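Subject: Re: [gripper-users] Fingers keep closing after trigger release, knitwear only
Date: 6 June 2021
List: gripper-users, Tzavaras hand-held tools

Hello all,

I am answering the message from the Flellitow group, because we have had the same fault at Civthorpe and I think I can now say where it comes from. I quote the part I answer to:

> We fold clothes with the hand-held tool, firmware from February. With shirts
> and towels there is no problem. With thick sweaters the fingers sometimes
> continue to close after the operator lets go of the trigger. The width value
> in the log stays frozen while the fingers are moving. We must switch off the
> tool to get the garment out. One operator got a pinched finger, not serious.
> Is it the motor driver or the encoder? Has anyone seen this?

Yes, we have seen it. In our logs it happened 9 times in 178 folding runs, every time with a knitted garment. We also had one pinched finger, and for this reason I ask everybody to read the safety part at the end even if your tool behaves well.

First we suspected the motor driver, as you do. We exchanged it against a new one from the spare parts box and the fault came back on the same afternoon. Then we suspected the trigger spring. It was also innocent.

The reason in our case is the encoder cable. On the Ceda version of the tool this cable passes close to the inner link on its way to the board. When the fingers hold something thick, the operator usually turns the wrist more to lift the fold, and then the cable is pulled a little at the connector. The contact is lost for a short time. The controller does not report an error. It keeps the last width it has received, believes that the target is not reached, and continues to close. With a thin shirt one does not pull so strongly, so the fault does not show.

We do our tests at the bedside with ordinary clothes. The sweater which gives us the most trouble is a striped one with wide ribbed bands, and the doubled rib is the worst place to grip.

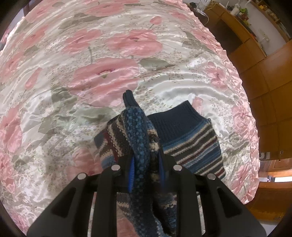
Striped knit between the blue pads, with the fold held upright over the bedspread.

To check your own tool, please do the following. Remove the pads and keep your hands away from the fingers. Set the current limit to the lowest step. Start the log, close the fingers halfway on a piece of foam, and move the cable gently with a plastic stick near the connector. If the width value freezes while you move the stick, you have the same fault as we have.

What we changed:

1. We fixed the cable to the handle with 2 small ties and left a loose loop between the last tie and the connector. Before, there was no loop at all.

2. We added a check in the controller. If the motor current is rising and the width has not changed for 20 milliseconds, the motor is switched off. It gives sometimes a false stop on very stiff objects, but we accept this.

3. The operator does not pull the garment out by hand while the tool has power. This was how our colleague got pinched. Power off first, then open the fingers with the release screw.

Since point 1 and 2 we did not see the fault again, but I would not yet call it solved. We have repaired only one tool, and the second one is still waiting for a new connector. The old connector has a small amount of play which I can feel with the fingernail. Perhaps the real weakness is there and the cable only makes it visible.

Two questions from my side to Flellitow. Do you have the Ceda version or the older one? In the older version the cable goes through the handle, and if you see the fault there, my explanation is wrong or at least not complete. And is the frozen value in your log always exactly the same number until the power is cut, or does it jump once before? In ours it jumps once, up to 9 mm, and then it is frozen.

I can send the patch for the controller to the list if there is interest. It is short, but the comments are not in English and I must translate them before.

With kind regards,
Civthorpe test bench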